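Mastix runs on hold after stop fault

Well, it's been a week here at Parnidport! If you've been waiting on the November 2018 release of Mastix, our house-tidying robot software, I'm sorry to say you'll be waiting a bit longer. We've pulled it, and I'd sooner you heard why from me than picked it up second-hand.

The short version is that the stop command didn't always stop. Carleen Te Moana was going back through the overnight simulator runs on Tuesday, looking for something else altogether (a map that kept coming out a few degrees crooked), when she noticed a run where the stop had gone out and the base had carried on driving for 2 seconds. Two seconds doesn't sound like much until you picture it in your own hallway with the dog asleep in the middle.

She pulled up the rest of the batch, almost 2000 runs, and found the same thing in 6 of them. All in the simulator, I should say straight away. The real machine was on its charger the whole time and hasn't been driven on this version, so there's no bent furniture and no sore toes.

What went wrong is a bit embarrassing. Back in October we changed the way Mastix queues its messages so the map updates would come through more smoothly, and they did, it was lovely. But the stop command ended up in the same queue as everything else. Most of the time the queue is nearly empty and you'd never notice. When the robot goes from one room to the next, though, it gets a great lump of new map all at once, and a stop sent right then has to wait its turn behind the lot. I wrote part of that change myself, so I'm not pointing fingers at anyone else!

Trudy Whitelaw has been stuck into the fix since Wednesday, using Brovmont, our brick-walled practice house in the simulator.
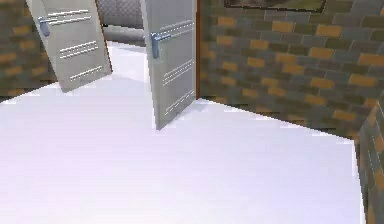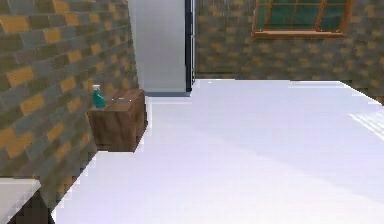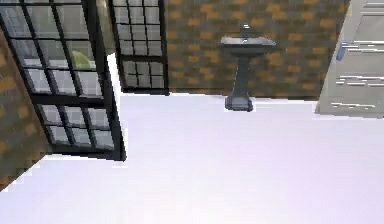
Her fix gives the stop its own line straight to the wheels, with nothing else allowed on it. She's also put in a cut-out on the base, so if it doesn't hear from the main program for a moment it pulls up by itself. I asked why we didn't have that already and got a look. It was on the list, apparently, under Pryor, which is our name for the next version along, and it's now been dragged forward into this one.

We're not putting the release back up until the full batch has gone through 10 times with no late stops. If one turns up on the ninth go, we start the count again. Carleen set that rule and I wasn't game to argue.

If you already grabbed the test build before we took it down, please don't run it on a real robot, even a slow one, even just in the shed. Go back to the October build's predecessor (the link on the downloads page is the right one now, it was pointing at the wrong file until Thursday lunchtime, sorry) and leave your settings as they are, they'll carry over fine.

The crooked map is still crooked, by the way. Carleen's getting back to it on Monday.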